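The Points Are Not Money

By Ailsa Menzies

I have 847 points at the Trasidine supermarket in Pumphrey. I know this the way I used to know my grandmother's phone number. The total is printed at the bottom of every receipt, it greets me when I open the app, and last month the cashier read it out loud in a tone I would call encouraging.

At 1000 points I get a reward. The reward is a coupon. The coupon is good on selected items, and I have never met anyone who got to do the selecting.

I want to make a modest case against the whole arrangement, and I'd like it noted that I make it as a member in good standing.

The trouble starts with the bonus offers. In January the app, which is called Wirnine for reasons I assume somebody was paid for, told me I could earn 200 extra points if I bought 8 boxes of dry pasta in one trip. My household is two adults and a dog. We eat pasta on the nights when neither adult wants to discuss dinner. I bought the 8 boxes. I carried them home in two bags that cut off the blood to my fingers, and I felt, God help me, like a woman who had beaten the system.

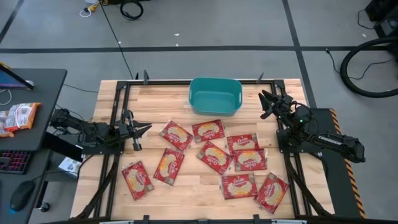
The system, I suspect, slept fine. It had sold me several months of starch at full price in exchange for a number. Had I walked past the display and bought one box, I would have kept enough real money to buy a decent piece of cheese, with no app involved and no one congratulating me.

My neighbor Zubaida Baloch thinks I'm being a snob about this. She points out, correctly, that people have always chased small discounts, and that her mother pasted stamps into a little book for years and got a toaster out of it. I've thought about that toaster a good deal. It sat on a counter and made toast. You could see it in the catalog before you licked the first stamp, and if the store changed its mind about what a stamp was worth, it had to print a new catalog and look you in the eye.

Points don't work like that. The company that issues them decides what they're worth, when they go stale, and which aisle they can be spent in. If your employer paid you on those terms you would call a lawyer. When the grocery store does it, you download an update.
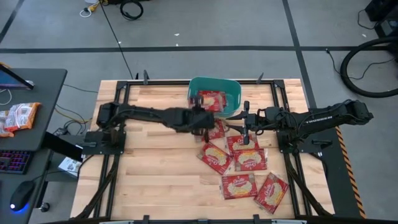
What the Shelf Tag Says Now

There is a second price, of course, and I save my real grudge for it. Every tag at Trasidine now carries a large number for members and a small, sad number for everyone else. The store calls the gap a saving. I call it a fine for wanting to buy an onion without an account.

Flistivska, the old deli across the street, has one price for everything, written in grease pencil. It's usually a bit higher than the member price and a bit lower than the other one. The woman at the register there has no idea how many pickles I bought last year, or if she does, she has the manners to keep it to herself. 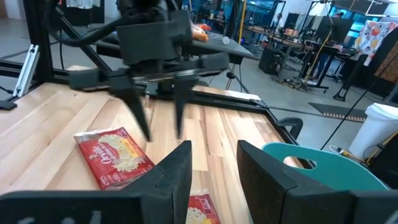
Black gripper fingers above the tabletop.

I'd settle for very little. Put one price on the shelf. If the store wants to know what I eat, it can ask, and I'll lie, as people did on surveys for generations. If it wants to thank me for my loyalty, it could open a second register at five in the afternoon, when the line reaches back to the frozen peas and those of us in it have time to check our balances.

Zubaida says I should cancel the account if I feel this strongly. I looked into it. You can close it at any time from the settings page, and you lose whatever you've collected. I'm 153 points short of the coupon, so I've decided to take a stand in the spring.

Contact the opinion page | Copyright Ailsa Menzies, all rights reserved | Back to top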